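Club cricket help and advice

Reading time: 3 minutes
Print this page | E-mail this page
3 comments | 14 shares

Who gets the points when a league match is abandoned after the first innings?

Posted by draltden_seamer

I play for Draltden seconds and we had a match at Bovcombe that ended in an argument. It's a 40-over league. We batted first and were bowled out early in the afternoon. Bovcombe had reached 29 without loss when the rain came, and the umpires called it off at tea.

Their captain wrote it up as a win on run rate because they were ahead of us at the same stage. Our captain wrote it up as abandoned, so the two cards that went to the league don't match. The rules we were given at the start of the season say a minimum number of overs must be bowled in the second innings but they don't say what the number is. Does anyone know what normally happens? We are near the bottom and the points matter.

I would also like to know if the batting figures count. Our opener needed 30 to reach 1000 for the season and he got them in this match, so he is keen to find out. 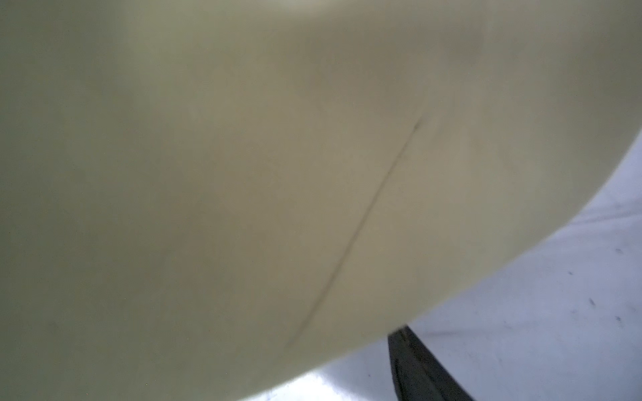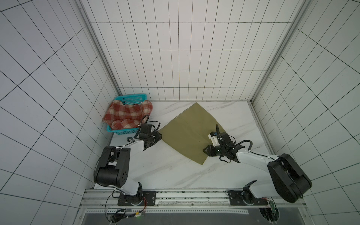
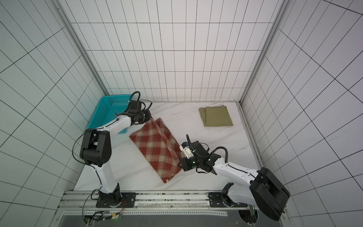

Bovcombe, September

Posted by long_leg_3573

It depends on your league, so get hold of the full playing conditions. The sheet handed to captains is often a short version. Look for a heading such as "interrupted matches" or "result by run rate".

In most of the limited overs leagues I have played in, the side batting second has to face a set number of overs before there can be a result. Twenty is common in 40-over cricket. I have also seen fifteen, and one league I played in used half of whatever the innings had been cut down to. If Bovcombe didn't face the minimum then there is no result and both sides take the abandoned match points. In some leagues you keep your bonus points as well, in others you don't.

You don't say how many overs they had faced. If it was 29 without loss off six or seven, I can't see any league giving that as a win.

What the captains write on the card doesn't settle it. The umpires' report does. Ask the league fixtures secretary which result the umpires sent in. Do it soon, as there is usually a time limit for querying a result and it can be as short as a week.

As for your opener, runs made in a match that was started and then abandoned do normally count in the averages. The match only drops out of the records if there was no toss or no ball bowled. Check how your own club does it, though, because some clubs leave out anything that didn't reach a result.

Posted by zalt_keeper

Same thing happened to us at Zaltville, we got abandoned points and so did they. Should be a draw really if nobody has finished batting. Your opener's runs count.

Posted by monti_scorer

It can't be a draw in a league that only has win, tie or no result, so ignore that part of the last reply. The rest is right.

I score for Monti and would add one thing. Get your scorer to check the over and the time at which play stopped, and see that both books agree. If they differ, the league will go back to the umpires and it can drag on. Our book and the visitors' book were one over apart in a rain match last year and it took until the Tuesday after next to get the points put on the table.

Also look at whether the match was reduced before Bovcombe started batting. If overs were lost at the interval, the minimum may have changed too, and the target with it.

Comments (3) | Print this page | E-mail this page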